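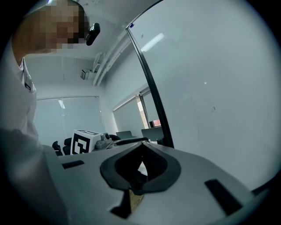 Subject: Re: [neden-tenants] Squeaky floors, second floor
From: Eero Väisänen

On Friday, Américo Godinho wrote:

> Neighbors,
>
> The floor in our room has started squeaking again. It's worst by
> the door and it's worse in the morning. I called Vilela, who did the
> hallway last year, and they want $1171 to lift the planks and
> re-lay them. For 130 square feet. I asked if that included new
> planks and the man laughed, so I guess not.
>
> Has anyone tried the powder? And does anyone still have the
> Puretti floor soap? The shelf in the supply closet has been bare
> since April.
>
> Américo

Américo,

Welcome to the club. We meet on the landing and we can all hear each other arriving.

I have tried the powder. You sprinkle talc along the joints, work it in with a soft brush, and walk up and down on it for a while like a man waiting for a verdict. It bought us three quiet weeks. It also left white footprints all the way to the elevator, so when the squeak came back everyone knew whose it was.

Before you pay Vilela anything, take off the baseboard nearest the door and look at the gap. When they did our side they pushed the planks hard up against the wall, which is fine until the weather turns damp and the wood wants to go somewhere. Ours had no gap at all on one side and a very generous one on the other, where I found a pencil and a Canadian dime. We had a carpenter from Lorow trim the tight edge with an oscillating saw. He charged $599, which hurt, but that included putting the baseboard back and listening to me explain what I thought was wrong. It took him a morning. The squeak by the door is gone. The one under my desk is still there and I have decided it's the chair.
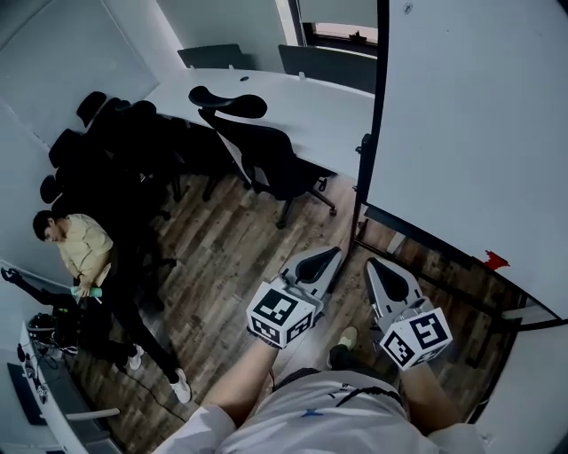
Wood-plank floor, pale green shoe.

On the morning business: I think that's the heat coming on. The building goes from cold to tropical before nine and the boards complain the same as the rest of us. Try leaving your door open overnight and see if it's any better. If it isn't, you've lost nothing except some privacy for your filing cabinets.

As for the Puretti, I have half a bottle and you're welcome to it. Two things, though. Use much less than the label tells you, or the floor will be sticky until the next lease. And wring the mop out until your hands hurt. The people who had our room before us used to mop like they were putting out a fire, and I blame them for most of what followed.

If you do go with Vilela after all, get them to write down who moves the furniture. They told us "we'll take care of it," then stood in the hall with coffee while I took care of it.

I'm in until six most days. Just walk over – I'll hear you coming.

Eero
Second floor, across from the stairs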